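Parveen Kazmi teaches by pinching things. For most of the working week she goes from bedroom to bedroom with a hand-held gripper, picking up cloth and putting it down again, so that a machine can one day be bored by it on her behalf.

"My mother asks what I do," she says. "I tell her computers. It's easier than telling her I was paid all of January to tidy beds I hadn't slept in."

Kazmi runs collection at Farlow, a small firm that gathers demonstrations for other people's robots. The current customer is Naltix, which wants an arm that can deal with bedding and whatever has been left on top of it. The order is for 2473 accepted episodes. The important word there is "accepted", and it belongs to Dirk Kröger, who reviews every recording and has, by her account, never once been in a good mood before lunch.

"Dirk has 50 reasons for throwing an episode out. He wrote them down. I asked for the short version and he sent me the same list in smaller type."

What does he dislike most? "Hesitating. You go in, you change your mind, you come out, you go in somewhere else. People do it all day long and it looks perfectly normal. The model sees it and thinks the dithering is part of the job. Then you have a very expensive arm that dithers."
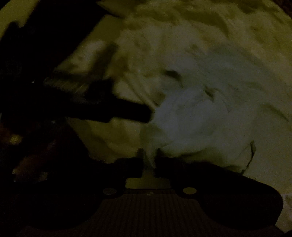
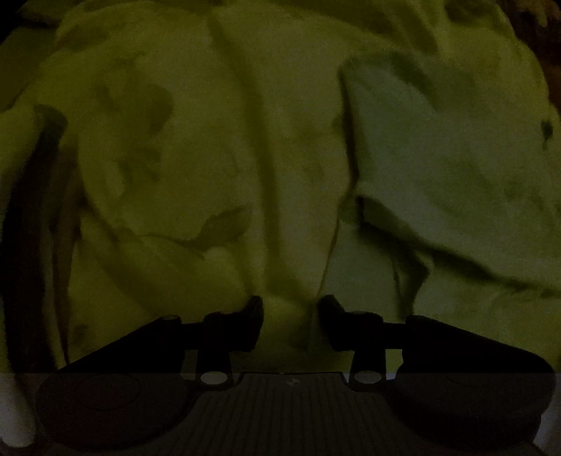 Cloth on cloth, with the fingers open.

Cloth, she says, is where the confident ones come unstuck. A mug has a handle and is the same mug tomorrow. "You put a shirt down and it's a new shape. You pick it up in the same place and it's another one. I've had new starters ask me where the correct corner is. Love, if I knew that we'd all go home."

She gives new starters five practice runs and says very little during them. Walid Tannous, who joined from a hotel laundry, needed none of that and was annoyingly good by his first tea break. His trouble was the opposite: he was too tidy. Left alone with a bed he would straighten it between takes, and a whole afternoon's episodes began from the same neat start.

"Beautiful work," Kazmi says. "Useless. I had to stand there telling a grown man to make more of a mess."

Is 2473 enough? She pulls a face. The first batch of 500 taught the arm to approach a sheet with great purpose and close on the air above it. The second was better – it got hold of the sheet, and then declined to let go.

"That one was our fault," she says. "We were all stopping the recording a moment early. So it had never seen anybody finish."

They stop later now. Kröger has added it to the list.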